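Home | Kitchen | Workshop | Storage | Care and Repair | Archive

Storing and Cleaning Spare Eyeglasses at the Workbench

By Matěj Koubek
November

Most scratches on plastic lenses are made during storage and wiping. Wear on the face accounts for very little of the damage. The notes below cover glasses kept in a workshop or at a kitchen desk: reading glasses, an old prescription held as a spare, and clear-lens pairs used for close work. They do not cover safety eyewear with side shields, which needs a deeper box and its own replacement schedule.

Choosing the box

Measure the glasses folded, at the widest point of the frame front, and then measure the depth from the front of the lenses to the back of the folded temples. Add a quarter inch to each figure. A box that is too tight loads the hinges every time the lid closes. A box that is much too large lets the glasses slide, and the lens surface takes the wear.

Rigid boxes are preferred on a bench. Soft pouches protect against dust and light rubbing but offer no resistance to a dropped tool or a forearm. If only a pouch is available, put the pouch in a drawer and keep the drawer for light items.

Line the inside with felt or a cut piece of microfiber. Adhesive felt is acceptable, but let the adhesive cure with the lid open for at least a day. Solvent vapor in a closed box can haze some lens coatings. I have had this happen once, with a spray adhesive, and the haze did not come off.

Foam is a poor lining for long storage. The open-cell type breaks down into a sticky dust after some years, and the dust is abrasive once it dries. If a box came with foam, pull it out and replace it.

Cleaning before storage

1. Rinse both lenses under lukewarm water for 8 seconds. Hot water can damage coatings and loosen lenses in some plastic frames.
2. Put one drop of plain dish soap on a fingertip. Avoid soaps with lotion, which leave a film.
3. Work the soap over both faces of each lens, then the nose pads and the inner side of the temples. Skin oil collects at the nose pads and migrates back to the lenses if it is left there.
4. Rinse again and shake off the excess.
5. Blot with a clean, lint-free cloth. Finish with light strokes.
6. Leave the glasses open on a clean surface until the hinges are dry.

Do not use paper towels, shirt hems or shop rags. Wood fiber and metal fines hold in a rag through several washes. Window cleaner with ammonia should be kept away from coated lenses altogether.

Polishing marks out of a plastic lens does not work well at home. People ask about wet-sanding with 400 grit and then 1,000 grit. That sequence is fine for an acrylic panel, but on a lens it removes the coating and changes the surface enough to distort the view. Replace the lens.

Preparing the surface

Put the glasses away over a flat, clean work area. A ruled cutting mat is suitable. It has enough grip to keep a box from skating, and the grid gives a reference for squaring the box to the edge of the table. Wipe the mat first. Blade work leaves small curls of material in the cuts, and these stick to a damp lens.

Keep the box in the same grid position if the table is shared. A fixed location cuts down on the number of times it gets moved by someone looking for space.

Lighting should come from the side. Overhead light hides dust on clear lenses, while a low side light shows it plainly.

Placing the glasses in the box

Fold the left temple first, then the right, on most frames. A few are made to fold in the opposite order, and these will sit unevenly if forced. Hold the frame at the bridge or by the folded temples. Gripping one lens puts a fingerprint on it and twists the frame front.
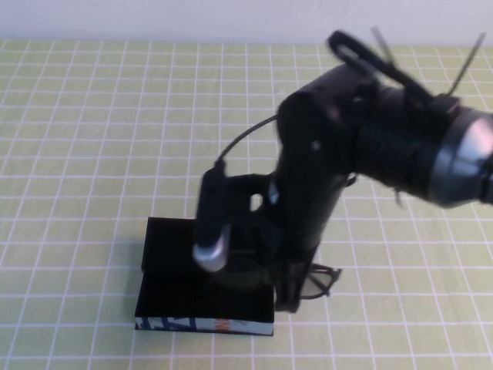

Lower the glasses straight down. Dragging them in over the rim of the box is a common cause of chips along the bottom edge of the lens, particularly on thin frames where the lens stands slightly proud. The temples should reach the lining before the lenses do. If the front touches first, turn the pair over.

Close the lid with light pressure. If it resists, open it and check for a temple that has swung out. A magnetic lid will snap down on a temple tip and bend it, and a metal tip that has been bent back twice will usually break on the third attempt.

Storage conditions

Keep boxes out of direct sun and away from radiators, ovens and the top of the refrigerator. A parked car is the worst place in summer. Coatings expand at a different rate from the plastic beneath them, and the result is a network of fine cracks with no remedy.

In a damp basement, add a small silica packet under the lining. Check it twice a year.

Label the end of the box with the lens strength and the month the pair was put away. Black boxes take a paint marker or a strip of white tape; ordinary ink does not show. If several pairs are kept, store them on edge with the labels outward.

Hinge screws

Screws loosen in storage less than in use, but check them before a pair goes away. A loose screw can drop out inside the box and scratch the lens each time the box is picked up. Use a driver that fills the slot. Turn until the screw seats and stop there — a stripped hinge barrel is a shop repair. A trace of clear nail polish on the screw head holds it well enough and can be broken free later with the same driver.

Nose pads that have turned green or hard should be replaced at the same time. They are sold in pairs by length, so take the old one along for matching.

Related

Lining a Drawer with Felt
Cutting Mats: Flattening, Cleaning and When to Replace
Small Screws and How to Keep Them
Removing Adhesive Residue from Clear Plastic
Silica Packets: Drying and Reuse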